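Rondura en el dormitorio: valoración del servicio doméstico de manipulación textil

Publicado el 25 de mayo en Cuaderno de automatización doméstica 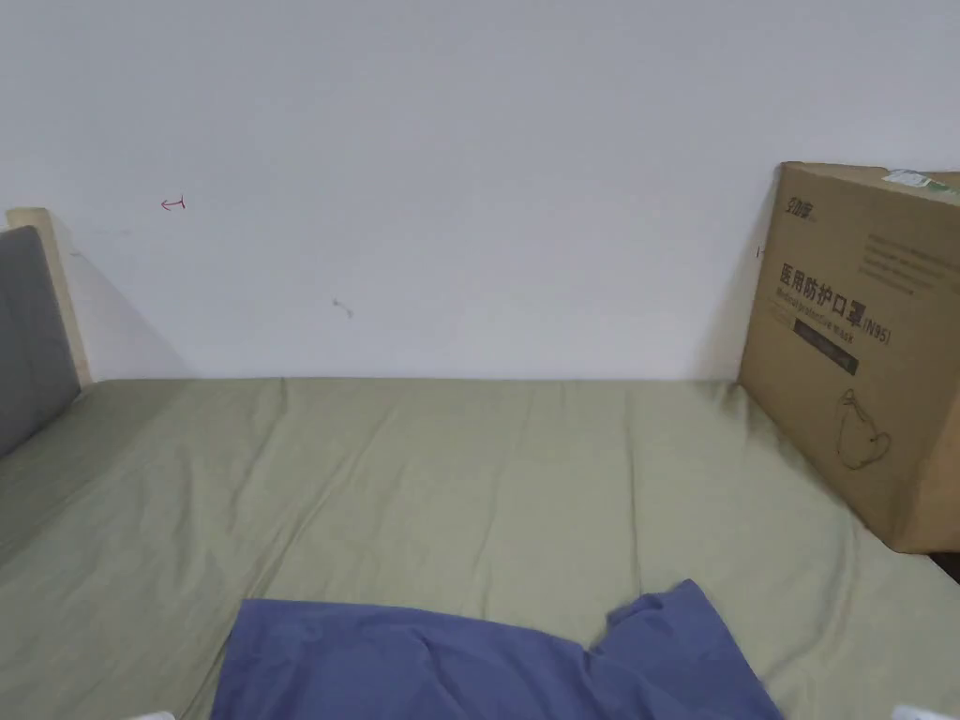 La cama de trabajo, con sábana bajera verde, una tela azul en primer término y la caja de mascarillas junto a la pared.

La presente entrada recoge la valoración del servicio Rondura en su modalidad de dormitorio, contratada por quien suscribe a través del distribuidor Garkport. El servicio comprende la cesión de un robot de dos brazos sobre base móvil, el programa de tareas textiles y la asistencia remota durante el periodo de uso. No se ha recibido compensación alguna por este texto y el importe de la cuota se ha abonado íntegramente.

Conviene precisar qué se contrata. Rondura no vende el equipo a particulares: lo cede por periodos renovables, con una fianza de 400 euros y una cuota mensual de 144 euros, impuestos incluidos. La cuota cubre el mantenimiento, las actualizaciones del programa y la sustitución de las almohadillas de las pinzas. Queda excluido el transporte de devolución cuando el cliente rescinde antes de la primera renovación, extremo que figura en el anexo del contrato y que en mi opinión debería figurar en la primera página.

La entrega se realizó en la franja acordada. El equipo llega en dos bultos y el montaje corre a cargo del técnico de Garkport, que efectuó además el primer recorrido de reconocimiento de la habitación. El recorrido exige retirar alfombras sueltas y mantener abierta la puerta. Terminado este paso, el sistema propone una superficie de trabajo, que el usuario debe confirmar en la aplicación. En mi caso propuso la cama, y así quedó registrada.

El programa distingue tres grupos de tareas: recogida de prendas, doblado y retirada de objetos ligeros. Las prendas pequeñas constituyen el terreno más favorable. El robot localiza un borde, eleva la tela, la deja caer de nuevo si no reconoce la forma y repite la operación hasta disponer de dos puntos de agarre. El procedimiento es lento pero ordenado. Para una camiseta lisa invierte 56 segundos en condiciones normales; una funda de almohada, en contra de lo que cabría suponer, le supone mayor dificultad, sobre todo cuando una esquina ha quedado vuelta hacia dentro.

El contraste de color influye de manera apreciable. Un tejido azul sobre una sábana de tono verde salvia se identifica a la primera en la mayoría de las ocasiones. Una prenda clara sobre ropa de cama clara obliga con frecuencia a intervenir desde la aplicación y señalar con el dedo el contorno. El manual recomienda sábanas lisas y de color uniforme, recomendación que comparto y a la que añadiría otra: conviene que la bajera esté bien ajustada. Las arrugas leves no plantean problema alguno, pero un pliegue alto puede ser interpretado como el borde de una prenda, y en ese supuesto el robot tira de la sábana con una insistencia poco deseable.

La retirada de objetos merece un comentario aparte. El catálogo de Rondura admite cajas de cartón vacías o de poco peso, siempre que ofrezcan dos caras paralelas accesibles. Para las pruebas empleé una caja de mascarillas de protección N95, rotulada en chino y en inglés, colocada de pie sobre el colchón y cerca de la pared. La posición vertical es la más exigente de las previstas. El colchón cede, la caja oscila y el sistema debe corregir la altura de los brazos antes de cerrar las pinzas. De diez intentos — realizados en días distintos y siempre con la persiana levantada — el robot completó la mayoría, si bien en varios de ellos desplazó la caja hacia la pared antes de asirla. Quien tenga la pintura reciente hará bien en dejar un margen.

Debo señalar que la aplicación lee el texto impreso en los embalajes y propone un nombre para cada objeto. La función trabaja con corrección sobre caracteres grandes y resulta poco fiable con los bloques de letra menuda. El nombre propuesto puede modificarse, y la modificación se conserva tras las actualizaciones, cosa que no ocurría en la versión anterior según consta en las notas publicadas por el fabricante.

En cuanto al ruido, el funcionamiento es compatible con una conversación en la misma estancia, no así con el descanso. El modo nocturno reduce la velocidad de la base, aunque mantiene la de los brazos, y la diferencia para quien intenta dormir en la habitación contigua es escasa. La batería permite una sesión completa de mañana y requiere casi 10 horas de carga semanales con el uso que he descrito.

La asistencia remota se presta desde la oficina de Kemeys. Recurrí a ella en dos ocasiones. En la primera, por un error de calibración tras mover la cama para limpiar, la respuesta fue inmediata y el problema quedó resuelto por escrito. En la segunda solicité que se restringiera el envío de capturas de la habitación a los servidores del servicio. La opción existe, pero no está disponible en el menú del usuario y debe pedirse de forma expresa. Entiendo que un producto destinado al dormitorio debería ofrecerla desde el primer arranque.

Resulta obligada la comparación con Altton, cuyo kit de doblado tuve instalado con anterioridad. Altton ocupa menos espacio, se adquiere en propiedad y dobla con mayor regularidad, a condición de que alguien coloque cada prenda en su bandeja. Rondura trabaja donde la ropa se encuentra, sobre la propia cama, y acepta montones desordenados. Para un hogar con mucho volumen de colada y una persona disponible, el kit de Altton sigue siendo la opción más económica. Para quien tenga limitada la movilidad, o dificultad para inclinarse, el servicio de Rondura presta una ayuda efectiva, con las reservas ya indicadas sobre la privacidad y el transporte de devolución.

He renovado la cesión por un periodo adicional. En junio está prevista la actualización que incorpora el cambio de fundas de almohada, tarea que el contrato menciona como futura y sin fecha garantizada. Publicaré los resultados en este mismo cuaderno una vez instalada. Las consultas sobre condiciones comerciales deben dirigirse a Garkport; las relativas a esta valoración pueden formularse en los comentarios, que permanecen abiertos.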